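Basket workshop in Urik finds a bigger room after ten years

A basket weaving group that began at a kitchen table has moved into larger premises in Urik, with enough space to teach, store its stock and repair old pieces under one roof.

The Tjoa Basket Workshop opened its new room on 21/03/2021. It had spent 10 years above a hardware shop on the other side of town, where students had to carry their materials up a narrow staircase and share the landing with deliveries for the shop below.

Sharada Nadar, who started the workshop and still teaches most of its beginner classes, said the old place had become too small well before the lease ended.

"We had people weaving with their elbows in each other's ribs," she said. "If one person stood up to turn a base, everyone had to stop. You can't learn much like that."

The new room is on the ground floor of the former Hunard stationery warehouse on the main road. The workshop has signed a five-year lease. Nadar said the rent is higher than before, but the group will no longer pay separately for storage, and she expects the two costs to come close to balancing out.

The first course in the new room is on rectangular baskets, which are a step up from the round ones that beginners usually make. Corners are the hard part. A round basket lets the weaver keep the same tension all the way along, while a rectangular one has to be eased around each turn or the sides will pull inward and the base will lift.

Students on the course will make a low tray-style basket of the kind used for bread, fruit or letters. The sides lean outward a little, and the top is finished with a braided border. The border alone takes up one full class.

"People think they're finished when they get to the top," said Behrouz Moradi, who will teach the course with Nadar. "Then I show them the border and they go quiet." 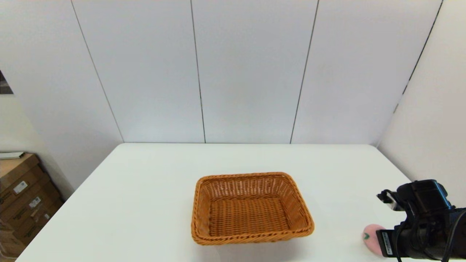
Moradi learned to weave from an uncle and worked as a furniture repairer before he joined the workshop. He said he tells students to leave more length in the uprights than they think they need, as a border that runs short cannot be patched neatly. Most of the mistakes he sees come from cutting too early.

He also asks students to put their work down between rows and look at it from above. A side that is drifting out of line is easy to miss when the basket is in the weaver's lap, but it shows quickly on a flat surface. A few rows can be taken out and done again with little loss. Leave it until the border and the whole side has to come apart.

The workshop has 153 members, most of them from Urik and the nearby villages. Membership fell when the old room closed for repairs to the stairs, and some evening classes were dropped. Those classes will now return. A daytime class will be added for people who work late shifts, and a short Saturday-style family session may follow later in the year if enough parents sign up.

Money for the move came from members and from sales. A market held in December raised 2793 dollars, and the rest was covered by savings and by a small loan from a member, which is to be paid back over two years. The market sold baskets, trays, lampshades and a few chair seats. Bread baskets went first, and the workshop took orders for more.

Nadhirah Pillai bought two baskets at the market and signed up for the beginner class the same afternoon. She said she had owned a wicker basket for years without giving any thought to how it was made.

"It sat on top of the fridge with keys and batteries in it," she said. "Now I keep turning it over to see where the maker joined in a new piece."

The workshop will also begin taking in repairs, something it had no room for in the past. Handles, loose borders and broken sides can be brought in during opening hours. Kamarul Lumbantobing, who will run the repair bench, said owners should expect the new strands to be a different shade from the old ones. Wicker darkens with age and with sunlight, and he does not stain repairs to match unless the owner asks for it.

He advised people to keep baskets away from heaters and to dust them with a soft brush. Baskets used for food can be wiped with a damp cloth and left to dry in the open air. They should not be soaked, and they should not be put away damp in a closed cupboard. Lining a bread basket with a cloth keeps crumbs out of the weave and makes the job much easier.

Not all of the work on the new premises is finished. The soaking troughs, where cane is softened before use, still need a proper drain, and students will use plastic tubs until a plumber can come in. The sign over the door still reads Hunard. Nadar said it will be replaced when the workshop has agreed on a design, and that members have already sent in more drawings than she knows what to do with.

The bus from Bronon stops outside the building, and there is parking in the yard behind it. The entrance from the yard has no step.

The rectangular basket course runs for six weeks and costs 389 dollars, with cane and the use of tools included. Students need to have made at least one round basket before they start. Those who are unsure whether they are ready can bring a finished piece to the workshop and ask one of the teachers to look at it.

Places can be booked in person at the workshop. A waiting list will be opened once the first group is full, and the course will be repeated in the fall.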